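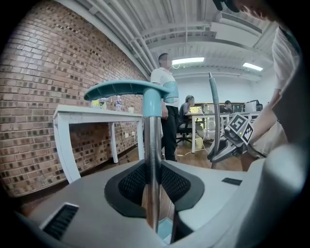
去 Pusadberg 参观 Fomutden 的开放日

十二月我去了一次 Pusadberg，参加 Fomutden 公司的开放日。这家公司做的是手机营销，就是帮助网店给顾客发短信、做手机页面、安排推送通知。他们的主要产品叫 Plerkeo。我自己经营一家卖缝纫材料的小网店，卖线、纽扣、拉链和纸样，所以我对这个题目有兴趣。我们的中文读者群里有几位店主也问过我这家公司怎么样，我答应他们写一份报告。中文是我后来学的语言，如果有的词用得不准确，请大家原谅，也可以在下面改正我。

先说交通。从火车站出来，要坐开往河边的公共汽车，在 Orbán 街下车，然后往回走一小段。我在站台上看错了方向，多坐了一站。公司的楼从外面看很普通，门牌是小的，门口有一张纸写着“开放日请上楼”。登记的时候要给手机号码，并且要在一张表上选择：愿意收到短信，还是只用这个号码做今天的登记。我选了愿意收到，我想看看他们自己怎么发。

上午的讲座

第一个讲座九点半开始。主讲人是 Rozália Sárközi，她负责 Plerkeo 的客户培训。她说话很快，可是幻灯片上字很少，所以还能跟上。她的题目是“顾客什么时候愿意让你进入他的手机”。

她从一家卖园艺种子的网店讲起。这家店以前只有电子邮件名单，名单上有超过4,000个地址。老板很高兴，觉得这是很大的财产。后来他们开始请顾客另外登记手机号码，一年里得到726个。老板很失望，想停止。Rozália 把两个名单的订单放在一起给我们看，短信名单带来的订单比邮件名单多。她没有说多多少，有人问了，她说店主不同意公开金额。我觉得这样回答是对的，虽然我也想知道。

她的解释是这样的：留下手机号码的人，多数已经买过两次以上，他们信任这家店。所以短信名单小是正常的，不要去买号码，也不要用抽奖去换号码。抽奖来的人想要的是奖品，收到第二条短信就退订了。她还说，退订的时候顾客常常顺便给一个坏的评价，这个损失在报表里看不到。

关于发送时间，她的建议我记下来了：
每个店先看自己的订单是几点来的，不要抄别人的时间表。
早上上班以前不要发，顾客看了会忘记。
如果是补货通知，马上发，不用等“好时间”。
同一个人一个星期不要收到两条促销短信。
物流短信和促销短信分开，用不同的开头，让顾客一看就知道。

最后一条我以前没有做到。我的店发货通知的最后总是加一句“新品八折”，我以为这样很聪明。Rozália 给我们看了一个差不多的例子，坐在我旁边的先生笑了，我没有笑。她说顾客打开发货通知是想知道包裹在哪里，这时候看见广告，下次他连发货通知也不打开。回家以后我已经把那句话删掉了。

休息的时候

休息时有咖啡和一种带罂粟籽的卷，味道很好，可惜很快就没有了。来的人大部分是小店主，也有几个大学生和一位替酒庄做网站的女士。她告诉我，酒的广告在手机上有很多限制，要先确认年龄，所以她的登记页面比别人长，一半的人在中间离开。我们讨论了一会儿有没有办法缩短。我的建议是把年龄问题放在第一步，她说她试过，结果差不多。

我还去看了走廊墙上的客户页面，都是打印出来的手机屏幕，按行业排列。有意思的是，打印出来以后，缺点很明显：按钮太靠近，照片太高，价格要翻很久才出现。我后来也把自己的商品页面打印出来，贴在厨房的柜子上，看了几天，发现“放入购物车”的字比“分享”的字还小。

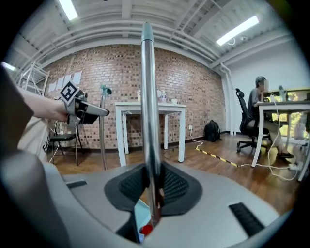
左边的人手里握着一个手持夹爪，中间是一根发亮的金属杆。

Plerkeo 的演示

下午一点以后是产品演示，由 Gergely Kovács 来做。他是产品经理，人很安静，有一点害羞，但是问什么都回答。他现场建立了一个假的网店，卖围巾，然后从头开始做一次活动：写短信，做一个手机页面，选择名单，先发给测试号码，最后看报告。

写短信的窗口左边是文字，右边是手机的样子，文字一改，右边马上跟着变。比较有用的是字数提示。匈牙利语和中文一样，用到特殊的字母或者汉字，一条短信能装的字就变少，超过了就算两条，收两条的钱。Plerkeo 会把引起问题的那个字母标出来，并且问你要不要换。对中文来说，换是没有办法的，只能写短。我问 Gergely，中文短信在报告里是不是按实际条数计算，他现场试了一次，是按实际条数。我很感谢他没有只说“应该是”。

手机页面的部分我觉得一般。模板都很干净，可是都很像。字体可以换，按钮的形状不能换。如果你的店已经有自己的风格，做出来会像另外一家店。Gergely 说他们知道，明年会改，可是没有说几月。有一位店主问能不能直接连到自己网站的商品页，不用他们的模板。可以的，只要把链接放进去，系统会在后面加一段代码来统计。这样我大概会选择这个办法。

名单分组很好懂。可以按最后一次购买的时间分，也可以按买过的种类分。我的店里，买羊毛线的人和买拉链的人几乎是两种顾客，以前我给他们发同样的内容。演示里他把围巾店的顾客分成“去年冬天买过”和“只在夏天买过”，给第二组写了另外一条短信，没有折扣，只说薄的围巾又有货了。

关于免费试用：可以用七天，信用卡不用填。试用的时候只能发给自己验证过的号码，所以你看不到真正的效果，只能学习怎么操作。我觉得这个限制应该在他们的网站上写得更清楚，我在网站上找了很久才找到，字是灰色的。

价格我不抄在这里，因为他们说春天要调整。结构是这样：月费一份，短信另外算。小套餐的名单最多2,000人，再多就要用下一个套餐。我问如果只超过几个人怎么办，Gergely 说系统会先发提醒，给你一个月的时间清理名单。他建议先把一年没有打开过链接的人拿出去。这个建议对他们的收入没有好处，他还是说了。

问答里几个有用的问题

有人问，没有自己的网站，只在大平台上卖东西，能不能用。回答是可以，但是要先看平台的规定，有的平台不允许你用订单里的电话做促销。必须让顾客自己在另外的地方登记，例如在包裹里放一张有二维码的卡片。Rozália 补充说，卡片上只写一个理由就够了，比如“补货时通知您”，理由写多了没有人看。

有人问短信会不会被聊天软件代替。两位主讲人的意见不完全一样。Gergely 认为几年以后大部分会到聊天软件里去，Rozália 说她的客户里年纪大的顾客还是只看短信，而且年纪大的顾客退货少。他们两个在台上争论了几分钟，很有礼貌。我个人同意 Rozália，可能因为我的顾客也是这样，很多是退休的女士，她们会回复我的促销短信，问我身体好不好。

我问的问题是退订。在我现在用的系统里，顾客回复“停”，我要自己动手删除，有时候我出门，就晚了一天。Plerkeo 是自动删除，并且可以设定好几种语言的退订词。我问能不能加中文的“退订”和“不要了”，可以加。“谢谢，不要了”这样的整句，系统不一定认识，会放在一个待看的列表里，由店主决定。

还有一位先生问了一个很长的问题，关于他和以前的供应商的合同，这里我不写了。

不太满意的地方

最大的问题是声音。下午的房间比较长，后面听不清楚，而且演示屏幕上的字很小。我换到第二排以后才看到报告里的数字。如果你以后参加，请早一点进去坐前面。

另外，讲座的材料答应会发到邮箱，我等了几天才收到，里面没有 Rozália 关于发送时间的那一页。我写信去问，第二天收到了补充的文件，还有一句道歉。

还有他们给我发的短信。开放日前一天下午收到一条，写着地址和开始时间，很清楚。开放日以后收到一条，请我评价。再后来到今天没有收到别的。所以在这一点上，他们自己做的和他们教的一样。

给想去的人

下一次开放日听说是在春天，登记在 Fomutden 的网站上，不收费。讲座用匈牙利语，幻灯片有英语，Gergely 的英语很好，可以用英语提问。午饭不提供，Orbán 街上有一家面馆，汤很热，份量大，中午要等位子。请带充电线，因为演示的时候他们会请大家用自己的手机打开测试页面，我的电池到三点就没有了。

回去的火车上我把笔记整理了一遍，决定先做两件事：把顾客按买线和买拉链分开，再给包裹做一张小卡片。卡片上的二维码我还没有试过，印刷店说要先看样品，样品下个星期去拿。是不是要付钱用 Plerkeo，我想等春天的新价格出来以后再看。群里如果有人已经在用，请告诉我你们的月费是哪一种，还有中文短信有没有出现过乱码。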